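4.2 Club rooms and the social side of membership

The minute books show that riding took up less of a club's attention than might be expected. Of the 845 entries read for this study, 200 deal with the hire, heating or furnishing of a room. The Gostside Wheelers rented the upper floor of a chapel hall for 12 years and met there through the winter, when few members wanted to be out on the road after dark. Talks were given on lamps, maps and canal history. Tea was charged for separately, and arguments over the price of it run on for pages.

Membership was drawn mainly from the mills and the railway yard. Joining fees were low, but a bicycle was a large purchase for a young worker, and the club kept three machines that could be borrowed by the weekend. The loan book has survived in part. It records names, dates and damage, the last in some detail: a bent crank, a lost pump, a saddle "returned in poor state". Women appear in it from the second season onwards, although they were not admitted as full members until later.

Uçar's account of neighbouring clubs treats the evening meetings as a way of filling time between rides. The Gostside papers suggest a different weighting. Several members paid their subscriptions every year and are never listed on a run. One of them kept the tram timetable collection, which later passed to the Hutard archive and is still used by people working on local transport. Whether such members thought of themselves as cyclists is hard to say from the written record alone.

Interviews add a little to this. Former members spoke more readily about the return journey than the ride out, and about the room they came back to. Gutier found much the same in his work on walking clubs – the hills were remembered as weather, the hall as people. Our interviews were held in March and were not recorded where the speaker preferred notes.

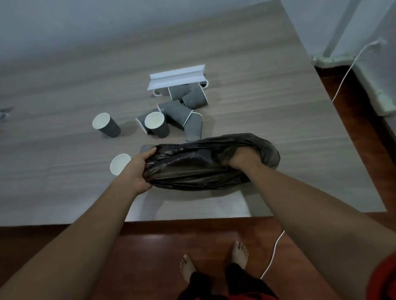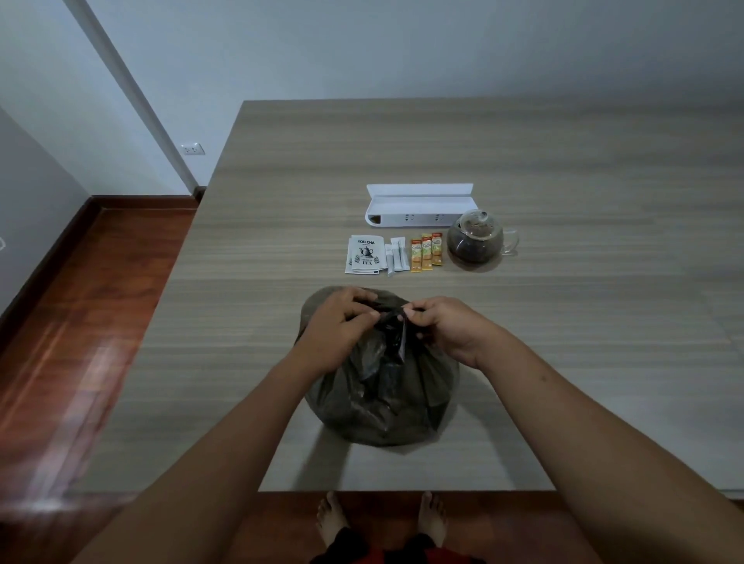

Figure 3. Paper cups and a paper bag (first picture); a dark plastic bag (second picture).

Yamila Tapia

The decline of the room came before the decline of the riding. When the chapel hall was sold, the Wheelers moved their meetings to a café on the main road, and the talks stopped within a year. Runs went on as before, with shorter lists of names. The loan machines were sold off one at a time, and the last entry in the book is for a tandem that does not appear anywhere earlier in it.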